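Search this forum Search titles only Advanced

Orange cabinet and cube pattern tiles, which one has to go?

tessel_hale wrote:
Hello to all. I read this forum for a long time but it is my first topic, so please be patient with my English.

We moved to a ground floor apartment in Rillau and the main room came with a patterned tile floor. The cabinet is from my aunt, and it is big and heavy. My husband says the two things fight each other. I see it also, but I don't know which one I should change. I have put aside 4,000 for the whole room, and in this sum must also be a sofa.

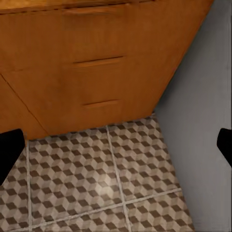
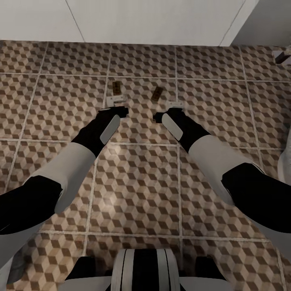

The cabinet with its slot pulls, then the floor with the cubes in beige, tan and dark brown.

What would you do? The possibilities I have thought of are to paint the cabinet, to put a large rug, or to take out the tiles.

marrowfat wrote:
Do not take out the tiles! I did this in my kitchen and I had dust in my cups until February. The quote was 2,711 and then they found the floor under it was not level, so the final bill was 3,029, for a kitchen which is smaller than most living rooms. You would have very little left for a sofa.

A rug is the easy answer. Plain wool, no pattern at all, in a color from the tiles. I would take the tan one.

oldgrout wrote:
I disagree a little with the rug. A tumbling block floor is made to be seen as a large surface. When you cover the middle, you have a strip of cubes along every wall and it looks more busy than before. I had such a floor for many years (black, white and gray, much stronger than yours) and I tried three rugs. All three are now at my sister's house.

My opinion is that the cabinet is the problem, and it is the shine more than the color. Glossy orange-brown wood next to a pattern is too much for the eye. If you sand it lightly and put a matte oil, the same wood will look calmer. But first you must know what the finish is. Put a little alcohol on a cotton piece and test on the back. If it becomes sticky it is perhaps shellac, and then the work goes differently.

tessel_hale wrote:
Thank you both for the quick answers. Marrowfat, I showed your numbers to my husband and he was silent for a while. The tiles stay.

Oldgrout, I will make the test on the back. Is it possible that the oil makes the wood more orange? I read this somewhere.

oldgrout wrote:
Yes, it is possible. Some oils become yellow with time. Ask for one which is sold for pale wood, they usually have a little white pigment inside. Fandivwood has one, I used it on a table and after two years it is still the same color. Buy the small can and try it inside a drawer first.

kettle_and_pine wrote:
I will be the unpopular person here and say paint it. Everybody is so afraid to paint wood. If it is not a valuable antique then it is your furniture and you may do with it what you like. A dark brown from the tiles, or a warm off-white like an old wall. With the slot pulls you don't even have handles to unscrew.

marrowfat wrote:
Paint in those slots will chip in one year, because all the fingers go there. I say it from experience with a dresser. Also she said it is from her aunt.

kettle_and_pine wrote:
It chips if you use cheap paint and no primer. I painted a whole wardrobe with Ditby cabinet paint and the doors are fine, children included. You let it dry two weeks before you use it hard, that is the secret. And the aunt has given it away, so I suppose she doesn't come every evening to check.

tessel_hale wrote:
She comes for lunch quite often :) She would say nothing about the paint, but I would hear it.

ahn_weaver wrote:
May I ask about the light? In the second picture the tiles are brighter in the center and darker toward the corners. If your room is like this also in the evening, I would begin with lamps and wait with everything else. I live in Ahn, where winter is very dark, and with one strong ceiling lamp every floor looks hard and every polished wood looks orange. I changed to three small lamps with warm shades, low, and spent less than for one can of good paint.

I also think the colors are closer than you believe. The tan and the cabinet are both warm. What is missing is maybe something quiet between them. A sofa in plain linen, no cushions with pattern, and curtains from the same family. Nothing gray, please, the grout is enough.

oldgrout wrote:
I agree with the lamps. But a lamp on a glossy front gives a shiny spot, so my matte oil is still a good idea.

marrowfat wrote:
And still I would put a rug. A small one, only under the coffee table. This is not covering the middle, oldgrout, it is just a place for the feet. Tile is cold.

oldgrout wrote:
A small one I can accept.

kettle_and_pine wrote:
So we saved the tiles, the wood and the aunt, and she is buying lamps. Fine. When you are tired of the orange, my offer of advice is still open.

tessel_hale wrote:
I have decided the order now. First the lamps, then the sofa (I found one in linen for 2,000, the color is called oat), then the test on the back of the cabinet when it is warm enough to open the windows. For the rug I will borrow one from my neighbor for a week and look at it. My husband asks if somebody knows how to clean old grout without acid, but I think I must open another topic for this.

oldgrout wrote:
Baking soda paste and a soft brush, then a lot of clear water. Open the topic anyway, there will be people who disagree with me.

Last updated: 13/01/2019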